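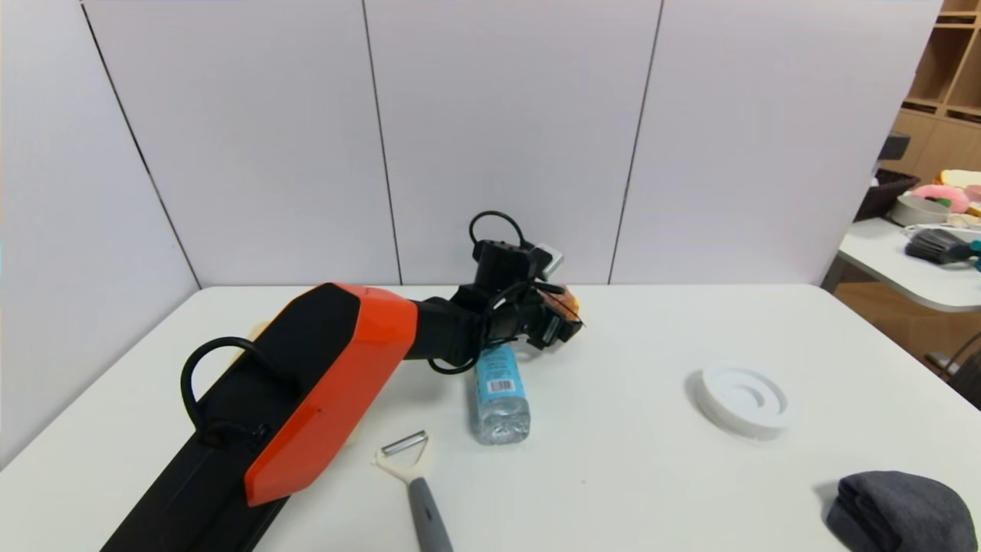 Sorting out the kitchen odds and ends

I have a drawer. You probably have one too. Mine had got to the stage where I had to jiggle it to shut it, and when I went looking for the peeler last week I found two other things I'd already bought replacements for. So I gave up an evening to it, and this is how I went about it.

First, clear a table. A pale one is best if you've got it, as small dark bits show up nicely. Tip everything out and don't start tidying as you go! I always want to, and then I end up washing one spoon very thoroughly and doing nothing else.

Now make piles. Mine were: use every week, use sometimes, lids, and rubbish.

Peelers go in the first pile. I like the Y-shaped sort with the blade across the top, much easier on a big squash than the straight kind (Sabina Rathnayake from my allotment swears by the straight kind, and we've agreed to leave it there). Give the blade a scrub with an old toothbrush, both sides, then dry it straight away with a cloth. If it drags on a carrot after that, it's blunt and you might as well get a new one. Mine was 99p from the Berkia sale in July and it's still going strong.

Lids are the annoying bit. Get every container out of the cupboard and try each lid on properly, pressing all the way round the rim. Round white ones all look the same size and they are not. Anything without a partner gets 15 days on the windowsill in case its tub turns up at somebody's house, and then it goes. I do keep one flat one to stand under a dripping oil bottle.

Plastic water bottles: empty, squash, cap back on, recycling. Check what your own council wants done with the caps. I hang on to a single 600 ml one for watering the seedlings, with holes poked in the cap using a hot needle (mind your fingers).

Cloths get folded and go in a different drawer altogether. I used to stuff them in on top of the utensils and they caught on everything.

Wipe the drawer out, let it dry, and put the every week pile back at the front. The sometimes pile lives in a Potirico box on the top shelf now, and so far I've only been up there for the pastry cutter.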